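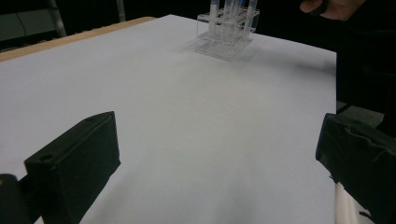 Estlow's creek testers are back, and they want your tap water too

May 12, 2019

I've lived four blocks from Noltetgate Creek for most of my adult life and until this spring I could not have told you one thing about what's in it. Mud, I would have said. Shopping carts, maybe. So when the Estlow library put up a sign saying free water testing was coming back for a second year, I grabbed an old jam jar, filled it off the footbridge and went along to see what all the fuss was about.

There was quite a bit of fuss! The line went past the large-print shelves and out to the drinking fountain, and the woman ahead of me had brought pond water, well water and the water her cut flowers had been sitting in (she wanted to know why the tulips kept flopping). They took all three.

The whole thing is run by Darnell Quintanilla, who taught chemistry at the high school until he retired and who I'm pretty sure gave my brother a C. He told me last year's testing brought in 287 samples from around town, mostly creek and well water, and that he'd like to get past 300 this time. "People kept asking me at the grocery store if the creek was OK," he said. "I got tired of saying I'd have to look into it."

The tests are pretty simple ones. They check for nitrates, acidity, hardness and how cloudy the water is, and you get a half sheet of paper with your numbers and a little note on what they mean. It isn't a drinking water safety test, and Quintanilla says so about every five minutes. If you're on a private well and you're worried about bacteria or lead, he'll hand you the phone number for the county lab and tell you to call it.

My jam jar did fine, by the way. A bit cloudy, and the nitrates were on the high side of normal, which he put down to the rain we had and everybody feeding their lawns at once. He was nice about it but he did look at me when he said "lawns," and yes, okay, I put some down in April.

The more interesting news is what came out of last year's batch. Of the wells tested on the Guérin Road side of town, 23 came back with nitrate readings high enough that the owners were told to get a proper follow-up. Dae-han Yoo owns one of them. He and his wife bought the old farmhouse out past the feed store and had never thought twice about the water, because it tasted good. "It tasted great," he told me. "Cold, clean, everything. So I nearly didn't bring it in." The county lab agreed with the library numbers, and the Yoos now have a filter under the kitchen sink and are saving up for a deeper well.

Yoo has since turned into a bit of an evangelist. He's been knocking on doors up and down Guérin Road with a box of clean sample bottles in his truck, and he says most people are happy to fill one once he explains he isn't selling anything. I asked how many said no. He laughed and said one, and it was his cousin.

The town council is paying attention as well. There's a proposal to run the water main another 2 miles out from the Studow pumping station, which would reach a good number of those houses. It's been kicked around before and it always dies over the cost, and I can't say I'd bet on it going differently. But the testing numbers will be in the packet for the June meeting, and that's new. I'd expect a long evening. Bring a cushion, those chairs are terrible.

If you want in on the testing, the library is taking samples at the side entrance during regular hours through the end of the month. Use a clean glass or plastic container with a lid, fill it the same day you drop it off, and write on it where the water came from. Well owners should let the tap run for a few minutes first. Please rinse your jar properly. Mine had a little strawberry left under the rim and I had to go home and start over.

Results take a week or so, and you can pick them up at the front desk or have them mailed.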